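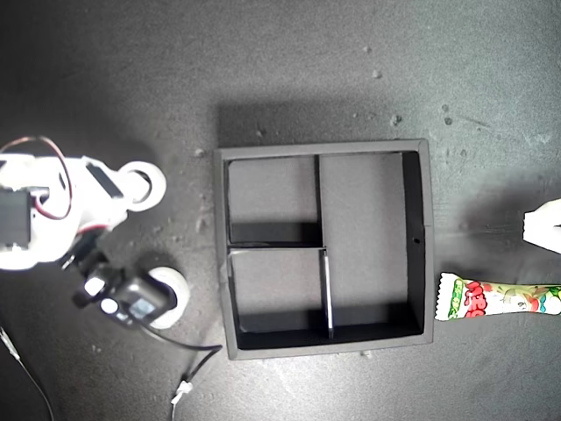
Mesa gris oscuro, acabado mate. Foto subida por tiza_y_cola

Foro > Bricolaje y muebles > Acabados y barnices

Tema: ¿Aceite o barniz para una mesa de trabajo que se usa a diario?

tiza_y_cola
16 de marzo de 2020

Buenas a todos. Llevo semanas dándole vueltas y ya no me aclaro, así que vengo a que me deis la charla vosotros. Me he comprado un tablero de haya de segunda mano para hacerme una mesa nueva en el cuarto del fondo, 800 euros me pedían por uno parecido en una tienda del centro y casi me caigo de espaldas. El mío me ha costado 345, con un par de golpes en una esquina y una mancha de café que parece el mapa de Portugal.

El caso es que lo quiero oscuro y sin brillo, por el estilo del gris de la foto, que me encanta cómo queda con la luz de lado. Y dudo entre teñir y dar aceite duro (me han hablado del Bravar mate) o teñir y meterle barniz al agua. La mesa la uso para todo: ordenador, soldar alguna cosilla, pegar, comer cuando voy con prisas. ¿Qué haríais?

Gracias por adelantado y perdón por el tocho.

lijadora33
Barniz al agua, dos componentes, tres manos y a vivir. Lo del aceite es muy bonito para una tabla de cortar o una mesilla de noche, pero tú has escrito "soldar" y "pegar" en la misma frase, alma de cántaro. Una gota de fundente en una mesa aceitada y tienes recuerdo para siempre.

Margus Sproģis
Pues yo estoy en el otro bando. Tengo un banco de roble con aceite desde hace años y le ha caído de todo. ¿Se mancha? Claro que se mancha. Coges lija de 240, frotas la zona, das aceite con un trapo y al día siguiente ni te acuerdas. Con el barniz, cuando salta un trozo, a ver cómo lo arreglas sin que se note el parche. Yo lo intenté una vez con una cómoda de mi suegra y todavía me lo saca en las comidas.

lijadora33
Lo de "ni te acuerdas" será en roble al natural. Él quiere teñir de gris oscuro. Si lijas una zona teñida te llevas el tinte por delante y te queda un lamparón clarito precioso. Luego iguala tú eso.

Margus Sproģis
Ahí te doy media razón. Por eso yo no teñiría primero, usaría directamente un aceite pigmentado, y para reparar das del mismo bote. El problema es guardar el bote, que se seca por mucho que lo cierres. Yo le meto canicas dentro para subir el nivel y que quede menos aire (lo leí en este foro, creo) y me aguanta bastante bien.

nogalina
¡Ay, qué bien que salga este tema! Yo hice la mía en febrero y estoy encantada. Tablero de haya también, aviso importante: la haya se tiñe fatal. Fatal, fatal. Te quedan nubes. Yo tiré la primera prueba a la basura y casi tiro el tablero detrás. Lo que me salvó fue humedecer la madera con una esponja, dejar que levantara el pelo, lijar a 180 sin apretar y entonces dar el tinte muy diluido, en varias pasadas. Mucha paciencia y mucha radio puesta.

Encima le di barniz Kütt extramate. De tacto queda un pelín plasticoso, para qué voy a mentir, pero de aspecto es muy parecido a lo que buscas. Y haz pruebas por la cara de abajo del tablero, que para eso está.

tiza_y_cola
Uf, lo de las nubes no lo sabía. ¿Y eso se nota mucho en un color tan oscuro? Pensaba que el gris lo taparía todo.

nogalina
Se nota menos que en un tono medio, pero con luz de ventana entrando de lado lo ves todo. Y en mate, las huellas de los dedos, ya te lo digo. Yo voy con el trapo detrás de mis hijos como una loca.

pacomerlin
Voy a ser el antipático. ¿De verdad merece la pena comprar haya para pintarla de gris oscuro? Para eso pones un MDF bueno, le das dos manos de imprimación y esmalte mate, y te gastas la décima parte. La haya es para verla.

tiza_y_cola
Ya está comprada, Paco, no me hundas jajaja. Además la veta se intuye un poco debajo del tinte y a mí eso me gusta.

lijadora33
En lo del MDF discrepo. El canto chupa agua y en cuanto se te moje dos veces se hincha como una magdalena. En una mesa donde se come, ni loco.

pacomerlin
El canto se sella con cola blanca rebajada y aguanta perfectamente. Tengo una estantería en el baño así. En el baño, repito.

lijadora33
Una estantería no es una mesa. Nadie apoya los codos sudados en una estantería.

Margus Sproģis
Hablad por vosotros :)

Volviendo al asunto: tiza, ¿de qué medidas es el tablero y cómo lo vas a sujetar? Que aquí mucho acabado y nadie le ha preguntado por las patas. Si va atornillado directo a un bastidor de hierro, haz los agujeros del hierro rasgados, que la madera maciza se mueve con las estaciones y si la bloqueas se te abre o se te comba. Y da el mismo acabado por las dos caras, aunque la de abajo no la vea ni el gato.

tiza_y_cola
Pues iba a poner las patas Brusau, esas de hierro negro que vienen con cuatro tornillos cada una. Los agujeros son redondos. ¿Los agrando con una lima?

Margus Sproģis
Lima redonda y un rato de paciencia, o broca un par de milímetros más gruesa y arandela ancha. Si las patas van sueltas, una en cada esquina, tampoco pasa nada grave, porque cada una se mueve con la madera. El problema es cuando unes las de un lado con una pletina a lo ancho.

nogalina
¡Lo de las dos caras, sí, por favor! Yo no lo hice con un tablero anterior y se me puso como una teja. Le puse libros encima un mes entero y ni por esas.

colaycepillo
Llevo leyéndoos un rato y me sorprende que no salga la cera. Tinte, tapaporos y cera dura. El tacto no tiene comparación.

lijadora33
Y el cerco del vaso tampoco tiene comparación.

colaycepillo
Pues posavasos, hombre. En mi casa se usan.

pacomerlin
Este foro siempre acaba en los posavasos.

tiza_y_cola
Vale, resumo lo que voy a hacer y me corregís. Primero pruebas por la cara de abajo: una franja con aceite pigmentado y otra con tinte al agua diluido más barniz, con la esponja y el lijado que dice nogalina. Las dejo secar bien, les pongo encima un vaso mojado y una gota de fundente, y la que mejor lo lleve, gana. Para soldar me pillaré de todas formas una alfombrilla de silicona, que tampoco quiero ir provocando.

El aceite pigmentado lo he visto en Banusis, pero solo en bote de litro. ¿Alguien sabe si tienen formato pequeño para hacer la prueba?

Margus Sproģis
En la tienda de mi barrio vendían muestras en sobre, pregunta en la tuya. Y deja pasar unos días antes de lo del vaso, que el aceite seco al tacto no está curado y le harías trampa.

lijadora33
Apuesto un café por el barniz.

nogalina
Yo otro. ¡Y sube fotos de las franjas cuando las tengas, con la luz de la ventana de lado, que si no no vale!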